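Search this blog
Search for:
Go

My first season in the back seat

When I moved to the coast for my work I did not know anybody, and I could not swim more than 60 meters without stopping. So it was maybe strange that the first thing I joined was a rowing club. The name of the club is Skina, and it rows old-style wooden boats with fixed seats, four rowers and one cox. The boats are heavy. If you have only seen Olympic rowing on television, with the narrow shells and the sliding seats, you must imagine something much slower and wider, which can go out when the sea is not flat.

I want to write down how the first season was, before I forget the details. My friends from home also ask me the same questions again and again, and now I can send them a link.

The beginning was in the boathouse, on dry land. For two evenings I did not touch the water. I sat on a bench with an oar tied to a post and I learned to put my hands far enough apart. In a fixed seat boat your legs cannot do the same work as in a sliding seat. You push against the foot bar, but the swing comes from the hips, and the back must stay long. My back did not want to stay long. I work at a desk all day and my back has taken the shape of the desk.

The coach at that time was Fabrice Coste, who speaks very little when you are rowing and a lot when you are carrying the boat. I liked this. In the boat he said only "later" or "sooner," and this was about the moment when my blade went in. Mostly it was "later." I was always in a hurry to catch the water, and then I had to wait with the oar already heavy while the other three were still coming forward.

There are two boats at the club for the beginners, Lesine and Didari. Lesine is the older one and she leaks a little near the bow, so we always bring a sponge and a cut plastic bottle. Didari is newer and dry, but I never felt comfortable in her. The seat is higher and my knees come in the way of the handle. Everybody told me this was only in my head. At the end of the season I measured it with a tape and the seat really is higher, by two fingers.

I was put in the back seat, which we call stroke, and this surprised me. In my opinion the stroke should be the person who knows what he is doing, because the others follow him. Fabrice said that I had a regular rhythm and that I was too afraid to change it, and for a beginner crew this was good enough. I have thought about that sentence many times and I still do not know if it was a compliment.

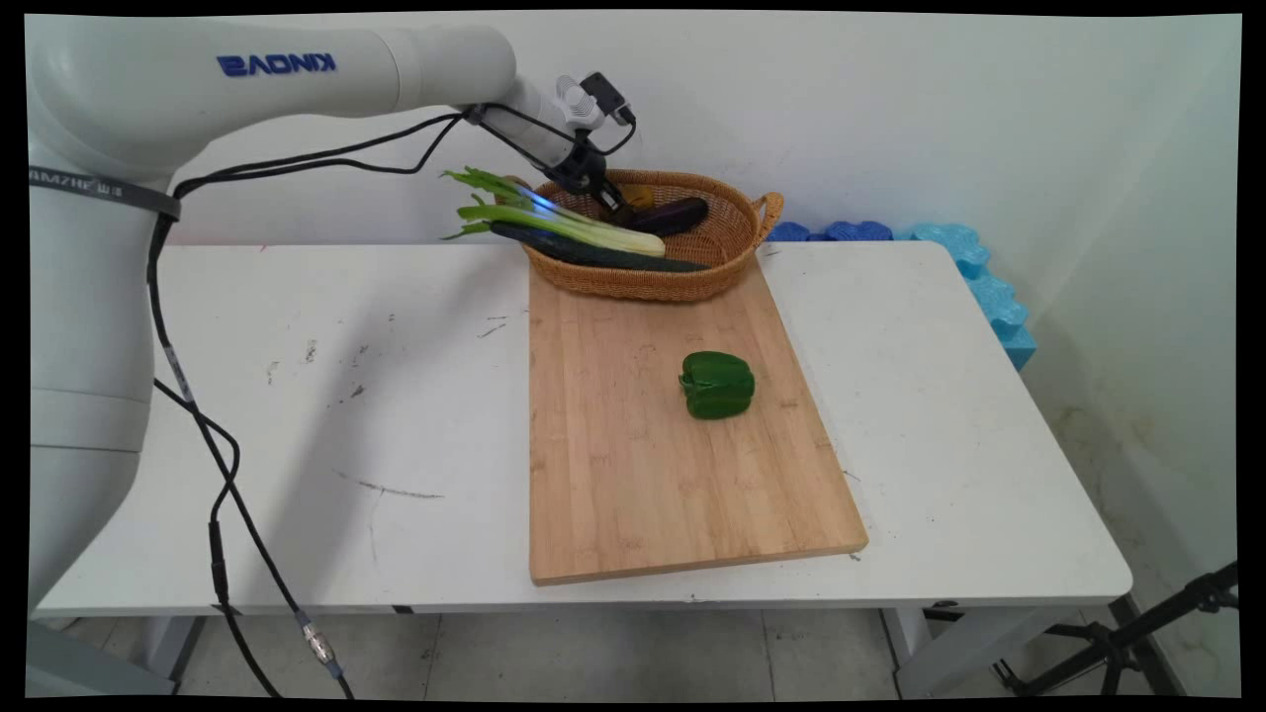 We trained at six in the morning, before the wind. In the first weeks we rowed up to the harbor wall and back, with long pauses. Later we went around the red buoy, and in July we did the whole bay for the first time. I had blisters in places of my hand that I did not know could have blisters. Some people in the club use gloves, other people laugh at gloves. I used tape, and I changed it each time after the shower, and after one month the skin was hard and I did not need it.

The race was the Vukčević Cup, which is a small regatta for clubs from the nearby towns. The beginner distance is 595 meters. I asked why it is not 600 and I got three different explanations. The one I prefer is that the start line was moved when they made the new pier longer, and the finish line could not move, as it is fixed to a ring in the rocks.

For us the race did not start well. You have to hold the boat still while the starter looks at all the bows, and there was a small current from the side. Our cox asked for one stroke from seat two, then half a stroke, then again. When the flag went down we were pointing a little to the left, toward the boat of the neighbors. We did the first ten strokes and half of our work was only to become straight. I could see the other crews, because when you row you look backward, and it is not a pleasant thing to see nobody behind you.

Then it became better. I remembered "later" and I let the boat run under me before the catch. I do not have a clear memory of the middle part. I remember the noise of the oars against the pins, all four together, and the cox, who stopped shouting numbers and just said yes, yes, yes. In the last part we passed one boat. It was the one with the green oars, and they had a problem with a loose strap, so I cannot be too proud. We finished fourth of five.

After the race there was grilled fish and we washed the boats with fresh water. This takes longer than the race itself, of course. You must also lift the floor boards and dry below them. I fell asleep on the bus home and I went past my stop.

What I would say to a person who wants to begin: learn to swim properly first. I did it in the wrong order. I took lessons at the pool during the summer and now I can do 90 lengths, slowly, without the feeling that I am going to die. In the boat I was more relaxed after that, and my hands did not hold the oar so hard. Also buy a thin cushion. The seats are made of wood and the club has only two cushions, and they are always wet.

In winter we do not row much. There is sanding and painting, and I have promised to help with the bow of Lesine. I have never repaired a boat — I have once repaired a chair — but Fabrice says the wood will explain it to me. We will see.

3 comments

marta_on_oars
Same story with the seat height in our club! We put a thin board under the foot bar and it helped the short people and the tall people too. Maybe try it with Didari.

Piet
Fourth of five is good for a first race. In mine we hit the buoy.

Old Bow Seat
For the leak, look at the nails before you put any filler. If they are moving, filler will hold one summer only.

Recent posts
Learning to swim as an adult
How I tape my hands
What to carry in the boat bag
The bus to the harbor, a timetable that is nearly correct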